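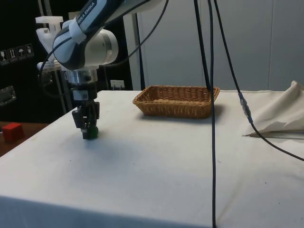 Figure 4. Pick-and-place recording: gripper closed on the green object, basket at the back of the table.

4.3 Recording a set of examples

Follow these steps after the arm has been homed and the cameras have been checked (section 4.2). One set is 35 episodes of a single task. A full task in the Murkska collection is 200 episodes, recorded over several sittings.

1. Spread the white cloth over the table and let the front edge hang down. Small wrinkles do not matter. Folds high enough to catch the fingertips do.

2. Place the basket toward the back of the table, within reach of the arm. Leave it there for the whole set.

3. Put out the task object. Keep objects that belong to other tasks off the white cloth.

4. Start the Clendex recorder and choose the task from the list. Do not type a new task name. A misspelled name creates a separate task, and the two have to be merged by hand.

5. Press Record and wait for the tone. Movement before the tone is not saved.

6. Guide the gripper down over the object, close the fingers, and lift straight up before moving sideways. Keep a steady pace. Long pauses are learned along with everything else.

7. Carry the object over the basket, lower it below the rim if there is room, and open the fingers.

8. Raise the arm clear of the basket and press Stop. Mark the episode Good or Failed.

9. Take the object out and set it down somewhere new on the cloth. Change its angle as well as its position.

10. Repeat steps 5 to 9 until the set is complete, then press Close Set.

Note: Keep failed episodes. If the object slips and you pick it up again in the same episode, mark it Good and tick Recovered.

Note: Episodes longer than 300 seconds are split by the recorder and cannot be used. Stop and start over if you are running long.

CAUTION: Watch the cables when moving the arm from side to side. If one catches on the arm or the basket, press the stop button before you reach in.

CAUTION: Keep hands off the table between the tone and Stop. A hand in view spoils the episode even when the arm is nowhere near it.

4.3.1 Uploading

Sets go to the Nirnach server when you press Close Set. The recording station needs 100 GB free before each sitting; the recorder will refuse to start with less. If an upload stalls, leave the station on and tell Jana Reinholz. For changes to the task list, write to Thịnh Huỳnh.

Gripper calibration is covered in section 4.4.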